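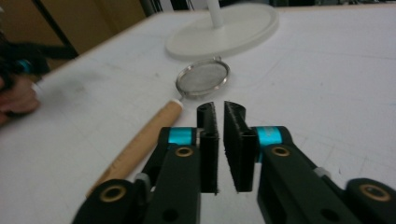
Can a machine put away the kitchen tools yet?

Some of them, some of the time. A robot that has practiced with a ladle in one kitchen will often manage the same ladle in the same kitchen. Give it a strainer with a long handle and a different place to hang it, and the odds drop fast. That gap is what the Masby set is for, and we think it's a really fun one to work on!

Masby: small kitchen chores, recorded by hand

Version 2, updated 27 July 2026
Maintained by Vittoria Rizzi and Yaroslav Stasiv

What you get

293 recordings of people doing short tabletop chores with a pair of hand-held grippers. Each one covers a single chore from start to finish, with a one-line note in plain English saying what the person was asked to do. Most run around 200 frames after trimming. The chores fall into 6 groups: hanging, stacking, sorting, wiping, pouring and closing lids.

Hanging is our favorite and by far the hardest. Thin handles roll when you pinch them, wire mesh is tough for depth estimates, and a white stand on a white table gives a vision model very little to hold on to. Uriel Barrientos spent most of June on this group alone and still wants more of it.

What works so far

Our baseline policy does well on wiping and sorting. Stacking is decent if the bowls are close in size (mixed sizes are a mess, please help). Hanging mostly fails at the last inch: the tool gets to the hook and then misses it. If you beat us there, write to Yaroslav, he will be thrilled.

Known problems

Close-up parts of the grippers blur in many frames.
Hands and the second gripper drift in and out of view.
A few notes say "spoon" where they should say "ladle". Fix coming.
Pouring uses dry rice only, no liquids.

Splits

Train and test are split by tool, so no strainer in test has been seen in training. Please keep it that way when you report results.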